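4.2 The Morkton Kitchen Kit in Simulation

We came to the Morkton kit a little by accident, having spent most of February with an older package from Jernico that was perfectly pleasant to use but came with hardly any household tasks ready to run. Morkton is sold as a bundle (arm model, kitchen scenes, task scripts and a year of support), and we tested it on 7 tasks around the sink, which is where our earlier work had always gone wrong. Each of us set it up from scratch at least once, and Taha Mahrous kindly did it twice, so that our notes on installation would not rest on one lucky afternoon.

In all we logged 334 trials. The cup task, in which the arm has to close on a cup beside the dish rack and lift it clear, was given 60 of these, and 52 ended with the cup held above the rim of the sink. We were very glad of that number, though the lower grasps still worry us, and we return to them in Section 5.
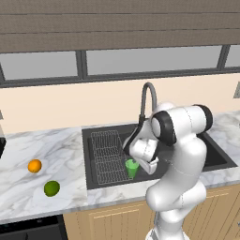 Figure 3. Cup task in the Morkton kitchen scene, with the gripper at the side of the green cup.

Can the kit be used by a lab that does not own the physical arm?
Any lab with a license can run all of the kitchen tasks in simulation, and the hardware can be bought later or left out altogether.

The scripts themselves are short and friendly to edit, and we changed the starting pose of the arm in most of them without needing to write to the support desk.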